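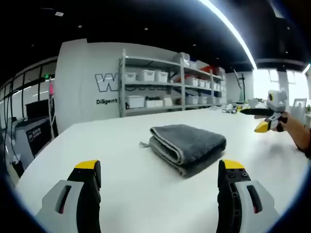 Folding a thick towel so it stays folded

Quick one, got asked this again. Thick plush towels don't fold like the thin ones. They puff up, slide off the stack, come undone when you pull out the one underneath. Same steps for hand towels and bath towels, only the number of folds changes.

What you need

Towel, fully dry. A flat table — not the bed, the bed sinks and your edges go crooked. Clean hands. Dark towels show every bit of lint, so wipe the table first.

Step 1. Shake it out

Hold two corners, one hard snap. Lay it flat, long side facing you. Find the hanging loop or the tag if there is one and put it on your left. Always the same side. Saves you hunting for it later.

Step 2. Smooth from the middle

Flat hands, middle out to the edges. Don't press down hard, you'll only crush the pile. Just get the wrinkles out. Pull the corners square.

Step 3. Fold the long way

Far edge to near edge. Line up the corners first, then the rest of the edge. If the hem is wavy (cheap ones always are) split the difference and move on.

For a bath towel go in thirds here. Far third over, near third on top. Mine are 60 inches long and halves come out too wide for the shelf.

Step 4. Fold the short way

Right end over to the left, stop just short of the loop. Run your forearm across to push the air out. This is the step people skip and then the stack leans.

Step 5. Fold again

Same direction if it's a hand towel, and your done. Bath towel, one more after that. Thicker than that and it starts springing open, so stop.

Step 6. Turn it

You want the rounded folds facing out and the loose edges at the back. Looks neater and you can grab one without dragging the next one along. Loop can stick out at the side, fine. I leave mine out. Slavica Zupan tucks hers under, also fine, takes longer.

Stacking

Biggest at the bottom. Five high at most for the thick ones. Flip every other towel end to end if they all lean the same way.

Open shelves — leave a gap at the side for your hand. Bins with lids are OK for spares but only bone dry towels, otherwise they come out smelling like a basement.

If it goes wrong

Won't lie flat: too many folds, take one out.
One corner poking out: step 3, corners weren't lined up. Start over, its quicker than tugging at it.
Stack slides: air still in there. Forearm again.
Crunchy towel: too much detergent. Wash once with none, then fold.

Rolling is a different thing, better for gym bags and small baskets. Will do a page on that in August when I redo the linen closet.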